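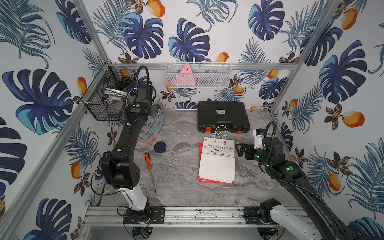 Consumer Behaviour, second-year option
Handout 7: Gifts, wrapping and the price of a nice surprise

Read this before the seminar. The reading list is at the end and is shorter than last year's, following representations.

1. Why economists dislike presents

The standard complaint goes like this. If I spend twenty pounds on a scarf for you, and you would only have paid twelve for it, eight pounds has vanished. Had I handed you a banknote, you would have bought twenty pounds' worth of something you wanted. Add this up over every birthday and wedding in the country and you have a great heap of lost value, most of it scented candles.

The argument is tidy and students usually like it until they imagine giving their grandmother a banknote. Keep hold of that discomfort, as the rest of the handout is about it.

Two assumptions do most of the work. The first is that the worth of a gift is what the receiver would have paid for it in a shop. The second is that giver and receiver are strangers to each other's feelings, so that it makes no odds who bought the scarf or how long they stood in the queue. Each can be relaxed. Relaxing the second makes the sums much harder, which may explain why it is done less often.

2. Gifts as signals

A signal, as we used the term in handout 4, is an action that tells the other side something because it would be costly to fake. Shopping takes time. Remembering that somebody hates lavender takes attention. A well-chosen present therefore carries news about the giver that cash can't carry, since anyone with a wallet can produce cash.

Notice what follows. If the signal is the effort, then making gifts easier to buy ought to make them worth less. The gift card is the awkward case. It is money with fewer places to spend it, and by the argument in section 1 no sensible person would touch one. People buy them in enormous numbers. In the seminar I will ask you to explain this without using the word "irrational", which is banned in this course before week nine.

Points to have ready:
When does a gift card say "I know which shop you like"?
When does it say "I was at the till and it was by the till"?
Would the receiver be able to tell?

3. What the wrapping is for

Wrapping is a strange product. It is paid for by one person, looked at by another, and usually worn out in a few seconds. Its whole job is to delay the moment at which the receiver finds out what they have got.

There are three stories told about it in the literature.

The mood story. Wrapping reminds people of happy occasions, so they open the thing in a good temper and some of the temper rubs off on the contents.

The expectations story. Smart wrapping leads people to expect a smart present. If the present is a mug, this goes badly. On this view you should wrap a poor gift poorly, and the giver who uses newspaper and too much tape is playing a clever long game.

The category story. Wrapping simply marks an object as a gift. A jar of jam on the kitchen table is shopping. The same jar with a ribbon round it has to be thanked for.

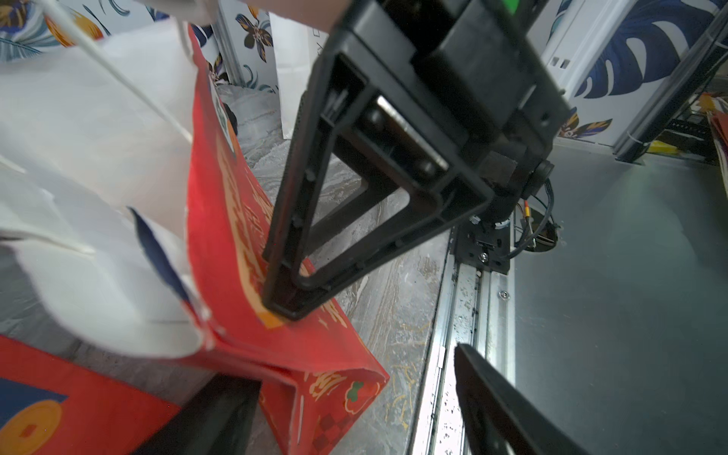 The three stories make different forecasts, so in principle we can choose between them. The mood story says wrapping always helps. The expectations story says it helps or hurts depending on what is inside. The category story says it should matter most when the object is dull enough to be mistaken for groceries, and hardly at all when the object is a bicycle.

4. A worked case: Kurnidov

Kurnidov sells boxed tea by post. It offered customers a wrapping service at checkout for 2 pounds an order, and 600 orders out of 3,000 took it up in the trial month, which was January. The shop was pleased. Before you are pleased too, consider the following.

(a) January is after Christmas. Who is buying wrapped tea in January, and are they like the people who buy it in December?

(b) We know how many orders were wrapped. We don't know how many were gifts. If only 600 were gifts, then every gift buyer paid up and the price was probably too low. If all 3,000 were gifts, most buyers preferred to do the job themselves or not at all.

(c) Revenue from wrapping was 1,200 pounds. Profit is a different number and the shop did not supply it. Shops rarely do.

Work out (b) properly, with a diagram. A rough demand curve is fine. A rough demand curve with unlabelled axes will be returned to you, wrapped.

5. The rise of the bag

Gift bags deserve a section of their own, as they upset everything in section 3. A bag needs no scissors, hides very little and takes less time to fill than a kettle takes to boil. As a signal of effort it is close to nothing. It does satisfy the category story, and cheaply.
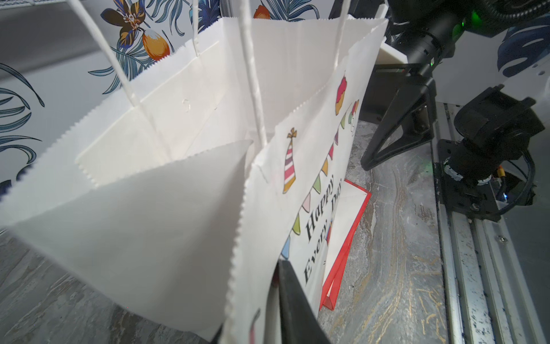 Consider how much of the message the maker now supplies. A giver with a plain sheet of paper has to say "happy birthday" by some other means, such as a card or speech. A giver with a white paper bag printed with a striped party hat, a string of bunting and a cupcake has bought the sentiment ready-made, and can hand it over in silence. Economists would call this outsourcing. The trade-off is that the bag also tells the receiver which sort of occasion it was bought for, so it is hard to press into service at a retirement, though I have been to retirements where this was tried.

The other feature is reuse. Torn wrapping paper is finished. A bag can be folded, put in a cupboard and sent out again, and in some families the same one goes round for years. Strictly, then, a gift bag is a durable good, and you should treat its cost as spread over all the presents it will carry. It also raises a problem of ownership, as it is unclear whether the bag is part of the gift. Ask at home. You will get firm answers and they will disagree.

6. Seminar tasks

Groups will be given one firm each from the case pack.

Group A, Arkex (department store): should wrapping be free at the till? Who pays for it if it is?

Group B, Sanov (stationery maker): bags are selling and paper isn't. Is this a change in taste, or in how much spare time customers have? What evidence would tell you which?

Group C, Aasen (online gift cards): design a gift card that signals effort. You may not make it harder to use. Last year's group proposed a card delivered by post inside a larger card, and received a generous mark.

One side of paper per group. Bring two copies, as I will lose the first.

7. Reading

Course reader, chapter 11, all of it.
Course reader, chapter 12, up to the appendix. The appendix is about weddings and has upset people.
Handout 4, again, especially if you missed the lecture on signalling, which by my reckoning was most of you.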